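Keeping Office Laptops in Service Longer

Paweena Wongsuwan, head of workplace computing at Mahawong, oversees the replacement of laptops at 41 branch offices. In May, the company extended its replacement cycle from four years to six.

"Most of the machines we retired were still sound," Wongsuwan said. "The batteries were the weak point, and a battery can be changed."

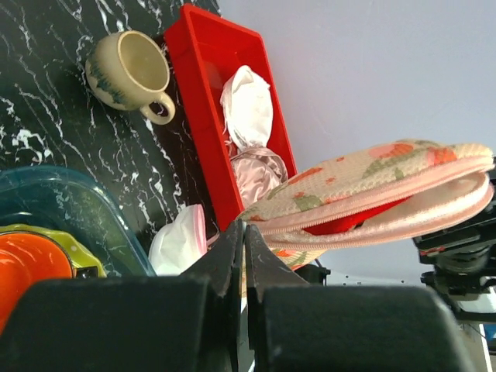 A ceramic cup with a painted band on a marble-patterned surface.

Staff may still request early replacement. Wongsuwan's department received 39 such requests and approved 2. "We ask for a written reason," she said. "Slow startup is usually a storage matter."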